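Varera Round Stand, Ring Base, Tan

Item no. 1666
Maker: Varera
Group: Stands and small display
Sold: singly or in cartons of 3

The Varera round stand is a tabletop stand for light textiles: napkins, handkerchiefs, doll clothing, sample swatches, small hand towels. It consists of a base ring, one thin vertical post and an upper ring. Cloth is laid over the upper ring and hangs freely on all sides. No clips or pins are supplied, and none are needed for cloth up to the load given below.

The stand replaces the earlier Sowa model, which had a solid disk for a base and was in the catalog from 1993. Post diameter and upper ring are unchanged, so replacement posts for the Sowa fit the current stand. Base rings cannot be swapped between the two.

Specifications

Material: wood, tan finish
Shape: circular, ring base and ring top
Post: single, vertical
Height assembled: 193 mm
Maximum load: 150 g, evenly distributed
Assembly: push fit, no glue
Surface: indoor use only

Draping

Set the stand on a level surface before loading it. Fold the cloth once if it is thin enough to slip, then lower it over the upper ring from above with its center over the post. When two or more cloths are shown together, the heaviest goes on first. Contrasting fabrics can be layered so that the lower one hangs out beneath the upper one.

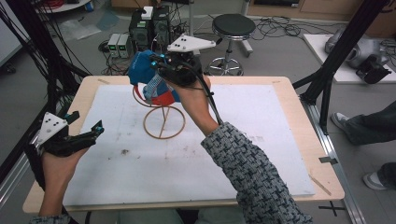
Celina Bielecka

A blue cloth over red and patterned fabric on the round stand, with a white board under it. A plain board of this kind is a suitable base for most colors of cloth and is sold separately under Floltach boards. Marks on the board surface should be wiped off with a damp cloth and left to dry before textiles are placed on it.

Off-center loads are the usual cause of tipping. If one side of the cloth hangs much lower than the other, lift it clear of the ring and lay it again. Pulling a cloth sideways while it is on the stand puts strain on the joint between post and base and will loosen the push fit over time. Lift straight up to remove.

Care

Dust with a dry cloth. Do not soak. Freshly dyed fabric can transfer color to the upper ring, and such stains are not covered by the warranty. A loose post can be tightened with one turn of paper tape around the lower end. Stands should be stored upright or taken apart, with nothing resting on the rings.

Compatible items

Floltach board, white, large
Flaselis ring cover, felt, for smooth or slippery fabric
Replacement post, fits Varera and Sowa

Ordering

Orders received by noon ship the same day. Cartons of 3 are packed disassembled; single stands are packed with the post already fitted in the base. Small differences in grain and shade between stands are normal, and matched sets can be requested in the order notes. Allow some 3 extra working days for matched sets.

Questions on stock and spare parts: Ryszard Ziółkowski, parts desk.

Page last revised October 7, 2018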